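Grendstead manipulation group, minutes, Sat 5 March

I took notes again, so blame me for the spelling. We started late and the coffee was gone by item 2.

1. Wrist view training
The January set is closed at 4,000 clips! I pulled 937 for the blur test and trained the Plirura policy twice, once with the blurry clips left in and once without. Leaving them in did better on dark, shaggy stuff, which I did not expect (I had bet lunch on the other one). We argued for a while over whether blur across the object should count the same as blur everywhere. I say no: the finger rims can stay fairly sharp while the fuzzy thing smears into streaks, so one score for the whole picture hides that.

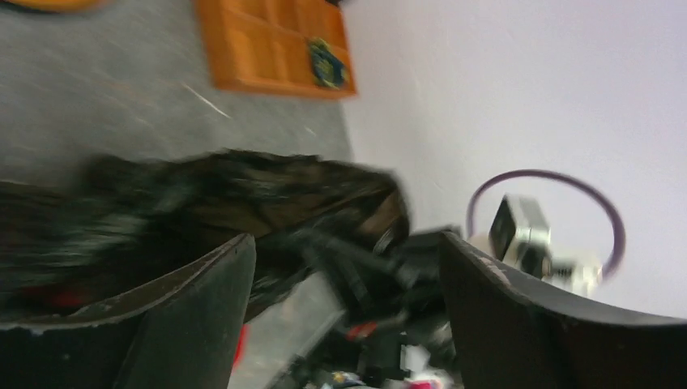
2. Relabeling
We agreed on two blur scores, one for fingers and one for object. I'll redo 203 clips by hand first, then we compare with the Pasichnyk script.

3. Evby trials
Still 20 runs per object. Same start pose for all of them, please!

Next meeting: same room, I'll bring the plots.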